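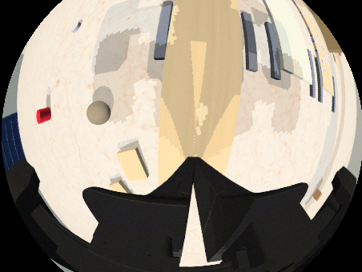 Surfaces and Finishes, Session 7: Choosing and Caring for a Countertop
Course notes, Home Interiors Evening Program
Instructor: Zodwa Gumede

Welcome back, everybody, and thank you for being so patient last time when the heating gave out and we all had to do color theory in our coats. These notes cover tonight's talk, plus a few things I always mean to say and then run out of time for. Read them with a cup of something nearby. They're long, I know, but a countertop is the part of a kitchen you'll touch more than any other, and I would much sooner you had too much to read than went shopping with too little.

Start with how you live

Before we get to materials at all, I'd like you to go home and keep a counter diary for a few days. Write down what lands on the counter and what happens there. Coffee, mail, school projects, a cat, bread dough, the pan you grabbed off the stove in a hurry. My own diary, the first time I did this, was mostly tea rings and library books, and it talked me out of a very expensive slab of stone that I had been visiting at the yard like a relative in the hospital.

Bring your diary to the next session. We'll be using it for the planning exercise, so even a messy one on the back of an envelope is fine.

Natural marble

Marble is limestone that has been changed by heat and pressure deep in the ground. The veins people love so much come from impurities that were in the original rock: clay, iron oxides, bits of sand. Iron tends to give you the warm colors, the pinks and yellows and rusty browns, and carbon-rich material usually gives the grays.

It is softer than granite, and it reacts with acid. When lemon juice or vinegar or wine sits on polished marble, it eats a tiny bit of the surface away and leaves a dull spot. We call that an etch. A stain is a different thing. A stain is color that has soaked down into the stone, like oil or beet juice. People mix these up constantly, and then they buy a stain remover for an etch, and of course it does nothing, and they're out the money and cross with me.

Sealing helps with stains. It does very little about etching. If you remember one thing from the stone part of the evening, please let it be that!

A honed finish (matte, a bit like an eggshell) hides etches much better than a high polish does. Many of my former students have gone with honed for this reason and been perfectly happy. A polished finish brings out the veining more strongly and feels wonderful under your hand, so if your kitchen is a gentle sort of kitchen, don't let me scare you off.

Marble-look materials

There are more of these every year, and they have gotten very good. Quartz composite is crushed quartz held together with resin. It won't etch from lemon juice and it doesn't need sealing, but the resin doesn't care for high heat, so keep a trivet handy. Porcelain slabs are fired clay with a printed design on the surface. They handle heat beautifully and can chip at the edges if you bang a cast iron pot against them. Laminate is paper and resin over a core, and it's the kindest on the wallet by a long way. I grew up with laminate and I will not hear a word against it.

When you look at any marble-look sample, ask to see the whole sheet or slab. A small square can be lovely and the full pattern can repeat itself in a way that drives you a little bit mad over breakfast. Our old friend the Plellamell sample box, which is on the back shelf by the sink, has small squares only, so treat it as a place to begin. The Zarkberg binder next to it has full-sheet photographs and is better for this purpose. Please put the binder back upright. The spine is going.

Wood and wood-look surfaces

Wood is warm to the touch and quiet when you set a plate down, and it can be sanded and refinished when it gets tired. Maple is hard and close-grained and takes knocks well. Walnut is darker and a little softer. Oak has an open grain, which looks handsome but catches flour.

Grain direction matters more than people expect. Lengthwise grain makes a narrow counter look longer. If you are joining two pieces at a corner, think about how the grain will meet, and talk to your fabricator about it before anything is cut. Shadi Masri, who taught this course before me and still drops in when we do the joinery evening, used to make everyone lay strips of paper on the floor with arrows drawn on them. It felt silly for a minute or two and then it saved a good many people from an ugly corner.

For oiled wood, here is the routine I give everyone:

Wipe down with a damp cloth and mild soap. Dry it straight away with a towel.
Let it air dry overnight before you oil it.
Rub in a thin coat of food-safe mineral oil, going with the grain.
Wait 10 minutes, then wipe off whatever hasn't soaked in.
Repeat monthly for the first year, then whenever it starts to look thirsty.

Thirsty is a real term in my classroom. You'll know it when you see it. The color goes flat and a drop of water sinks in when it ought to bead up.

A word about rags with oil on them. Mineral oil is fairly tame, but linseed oil and some of the other drying oils can heat up by themselves as they cure, and a crumpled rag in a trash can is able to catch fire. Spread used rags out flat, outdoors, away from anything that burns, until they've dried stiff, then throw them away according to your local rules. I say this every session and I'll go on saying it.

Mixing two surfaces

This is the part of the evening I enjoy most. Plenty of kitchens work better with two materials than with one, say stone near the stove and wood where people sit. My advice is to let one of them be in charge. If you have a pale marble with a lot of movement in it, choose a plain, calm wood with a quiet grain. If you've fallen for a wood with big dramatic figure, give it a plain partner.

Undertone is where most pairings go wrong. A cream stone with peachy veins wants a wood in the honey or tan family. Put the same stone next to a cool gray-brown wood and it can start to look a bit like a bandage, I'm sorry to say. Hold the samples together, flat, at counter height. Don't hold them upright against the wall, where the light strikes them quite differently.

And do look at them at several times of day. Strong sun turns a muted tan into something almost yellow, and shade pulls it toward khaki. The same board can seem like two different boards in the course of a single morning. Leave your samples on the counter for a week if the store will let you. Ajayi, the tile and stone place I mentioned, lends samples for 14 days with a deposit, and they have never once fussed at me for being late.

Thickness is the other thing to watch. Two materials that meet edge to edge should either be exactly level or clearly different in height. A tiny difference catches crumbs and sleeves and looks like a mistake.

Words to know

Apron: the vertical piece below the front edge of a counter.
Bookmatch: two slabs opened like a book so the veins mirror each other.
Eased edge: a square edge with its sharpness just taken off.
Fabricator: the person or shop that cuts and finishes your slab.
Overhang: how far the top sticks out past the cabinet.
Seam: where two pieces join. Ask where it will go before you sign.

Practical exercise for next time

Please choose one kitchen, your own or someone else's with permission, and bring a rough floor plan with measurements. We'll be working out how much material you would need and where the seams might fall. Bring a pencil, an eraser, and a ruler you trust. There will be tracing paper.

If you want to do some reading first, the Orkau handbook in the resource room has a good chapter on edges and overhangs. Chapter 11, I believe, though the new printing may have moved it. There's only one copy, so be kind and don't take it home.

Anyone who missed the color session can pick up those notes from the tray by the door. The advanced course begins again in September, and the sign-up sheet is in the same tray, under the tea money envelope.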